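3.2 Rope wear on the Pudgate test wall

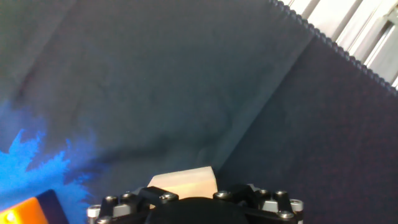
Figure 4. Pale block between the black jaws of the gripper.

I'll start with the ropes, as they took up most of my June and most of the shed. We had two sorts: the 10 mm Casado, which the Pudgate centre buys for its beginners' sessions, and the slightly stiffer Cerard that the caving club at Jirnemholm swears by (and will tell you so at length!). Every rope was cut from a new drum and soaked overnight, then hung up to dry before anybody put weight on it. I skipped the soak on the very first length and had to throw that one out, so it isn't in the tables.

Each length was run over the same rounded concrete lip with a 245 N load on the end, up and down, and I stopped to look at the sheath every 300 passes. Looking meant feeling, mostly. I ran the rope through bare fingers with my eyes shut and marked any fuzzy or flat bit with tape, and only then measured it. I know that sounds a bit homespun for a paper, but it's how rope gets checked in a kit store on a wet evening, and I wanted our marks to mean something to the people doing that job.

The Casado went fuzzy early, by 600 passes, and then hardly changed for ages. I kept expecting it to go and it kept on sitting there looking scruffy. The Cerard stayed smooth for much longer, but once the sheath started to slip over the core it went quickly, and two of the lengths bunched up so badly near the lip that they wouldn't feed through a descender any more. I'd retire either of them at that point, though for rather different reasons.

We let the last few lengths run to 4,000 passes. None of them broke. I wouldn't read too much into that: the load was steady, the lip was clean, and a real pitch has grit and somebody bouncing about on the end of the line. Grit is dealt with in 3.3, where we did the whole lot again with sand from the quarry floor.

One thing I'd change next time is the tape. It left a sticky patch which picked up dust, and on the Cerard I couldn't always tell the patch from the wear. Thread would do the job better, a few stitches through the sheath in a bright colour.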